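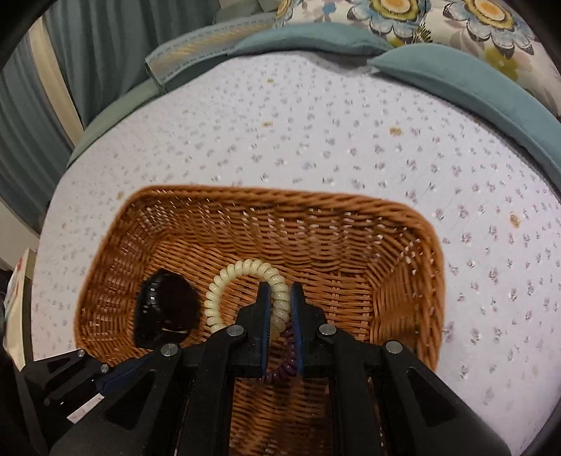
손잡이형 그리퍼 시연 수집

손잡이형 그리퍼 시연 수집은 사람이 집게 모양의 도구를 직접 손에 쥐고 물건을 다루면서, 도구에 달린 카메라의 영상과 손가락 벌림 정도를 기록해 로봇 학습용 자료를 만드는 방법이다. 로봇 팔을 현장에 설치하지 않아도 되므로 가정집 침실이나 부엌에서도 자료를 모을 수 있다. 지지자들은 이를 원격 조종의 값싼 대체재로 소개하지만, 자료의 양과 실제 성능의 관계에 대해서는 의문이 계속 제기되어 왔다.

개요

한 건의 시연은 보통 짧은 동작 하나로 이루어진다. 바구니에 든 머리끈을 집는 일, 컵을 옮기는 일, 수건을 접는 일 따위가 여기에 속한다. 수집자는 정해진 과제를 여러 번 되풀이하며, 기록은 나중에 동작의 시작과 끝을 기준으로 잘려 학습에 쓰인다. 광각 렌즈를 쓰면 손가락 주변과 방의 배경이 한꺼번에 담기지만 화면 가장자리가 크게 휜다.

수집 절차

토멘트(Toment)의 작업 지침은 과제마다 물건의 위치를 바꾸고, 같은 방에서 연속으로 기록하는 시연의 수를 제한하도록 한다. 실제로 이 제한이 얼마나 지켜지는지는 확인하기 어렵다. 수집자가 건당 보수를 받는 경우 배치를 조금만 바꾸고 같은 동작을 반복할 유인이 크다. 검수는 대개 영상의 흐림, 위치 추적의 끊김, 과제 완료 여부를 보는 데 그치며, 시연끼리 얼마나 비슷한지는 따로 재지 않는 곳이 많다.

다루기 어려운 물건

나선형 머리끈처럼 늘어나고 서로 얽히는 물건은 시연 자료에서 자주 쓰이는 소재이다. 한 번에 두 개가 딸려 올라오거나, 한쪽만 걸린 채 늘어지는 일이 잦다. 이런 시연을 성공으로 볼지 실패로 볼지는 업체마다 기준이 다르고, 기준을 공개하지 않는 업체도 있다. 게다가 사람은 손끝으로 전해지는 저항을 느끼며 도구를 움직이는데, 힘 감지기가 없는 도구라면 그 감각이 기록에 남지 않는다. 학습 모델은 영상만으로 같은 판단을 흉내 내야 한다.

게다흐 자료집

게다흐(Gedach) 자료집은 시연 4,000건을 가정집 23곳에서 모은 것으로 소개되었다. 연재훈은 이 가운데 761건이 두 집에서 나왔다고 지적하며, 집의 수를 다양성의 지표로 내세우는 관행을 비판했다. 같은 이불과 같은 커튼이 배경에 되풀이되면 모델이 물건 대신 배경을 단서로 삼을 수 있다는 것이다. 자료집 측은 배경을 가린 재학습에서도 성능이 유지되었다고 답했으나, 평가에 쓴 과제 목록은 내놓지 않았다.

비판과 반론

히바 하다딘은 손에 쥔 도구의 궤적을 로봇 팔이 그대로 따라갈 수 없는 경우가 많다고 본다. 사람의 손목은 좁은 바구니 안에서 자유롭게 꺾이지만, 팔의 관절 한계나 몸체 충돌 때문에 같은 자세가 불가능할 수 있다. 이런 시연을 사후에 걸러 내면 자료의 양은 줄고, 남는 것은 비교적 쉬운 동작 쪽으로 치우친다.

라디코(Ladico)는 자료의 규모가 커지면 이러한 편향이 묻힌다고 주장한다. 이를 뒷받침하는 독립적인 재현 결과는 아직 알려져 있지 않다. 발표되는 성공률은 대부분 수집 장소와 비슷한 환경에서 측정한 값이며, 처음 보는 집에서 얻은 수치는 따로 표시되지 않는 경우가 많다.

같이 보기

모방 학습
원격 조종
그리가이테(Grigaitė) 평가 과제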